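Wood rot in hall floor bearers, repair or replace?

Lena Stępień
Sep 12, 2021

Our old church hall at Larine has gone soft underfoot near the vestry door. I lifted 3 boards in July and found two of the bearers crumbling at the ends where they meet the brick wall. The hall is heritage listed with the shire. Can I cut out the bad ends and bolt new timber alongside, or will they want the whole bearer replaced?

Malabanan

Ring the shire before you touch anything else. Ours at Stevley let us bolt on new hardwood because the rest of the bearer was sound, but we needed a letter from an engineer first. That cost $800. Go at least 600 mm past the last soft spot, and clear the vents in the brickwork or it'll be back in a few years.

hererer796

Had the same thing, 4 bearers gone. Poke every one with a screwdriver while the boards are up. We put damp course between the timber and the brick and painted the cut ends with preservative. Take photos as you go, the heritage bloke asked for ours. Don't use treated pine next to old jarrah, it looks wrong and moves differently.
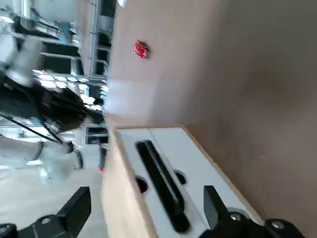 Small red piece on the brown surface, white block with the black slot below.

No idea about grants sorry.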